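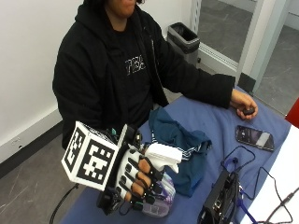 At the table with the blue cloth, black hoodie on.

2025-10-27

The hoodie season started early this year. I had meant to hold off putting the heating on until November, and I gave in last week after two mornings when I could see my breath in the kitchen.

We moved to Dullcombe in August, into the end house on Ambrose Lane, and I knew it would be colder than the flat. The walls are solid stone and the back bedroom faces north. What I didn't expect was how much of the draught comes up through the floor. I went round with a strip of tissue paper on a stick and the worst spots were all along the skirting in the front room, with the letterbox a close second.

So far I have spent 48 pounds on it. Most of that went on filler strips for the gaps between the boards, and the rest on a brush for the letterbox and a heavy curtain from the charity shop in Cullomby. The curtain is an ugly brown but it reaches the floor, and the hall is noticeably better with it drawn.

Cletus Okafor from two doors down came to look at the boiler. He has the same model, a Gorkus, and showed me how to turn the flow temperature down, which I had never touched. It was set far too high. The radiators take longer to warm up now but they stay warm, and the meter says we used 111 units last week against 131 the week before — not a fair test, as Sunday was mild.

The loft is next. The insulation up there is thin and somebody has laid old carpet over half of it. I'll need to get the carpet out before I can measure up, and the hatch is narrow, so that will probably wait for a dry weekend.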